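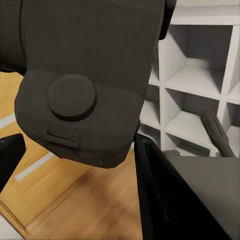

Camera in sim, arm next to the white shelf

plirnon_k
I record demos by remote control in the simulator, 200 until now. Almost 62 are bad because I turn the wrist too late. Should I delete them?

Soliman
Delete. The policy will copy your late turn.

latifa_aa
I don't agree. Keep the ones where you correct yourself, the robot must also learn this.

Soliman
Only if the correction is short.

plirnon_k
Thank you both. My other problem is depth, I judge it from the shadow on the wood and

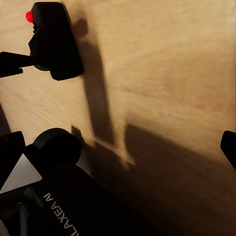
with the wrist view alone I often go down too early. Do you slow the controller?

latifa_aa
Yes, by 4.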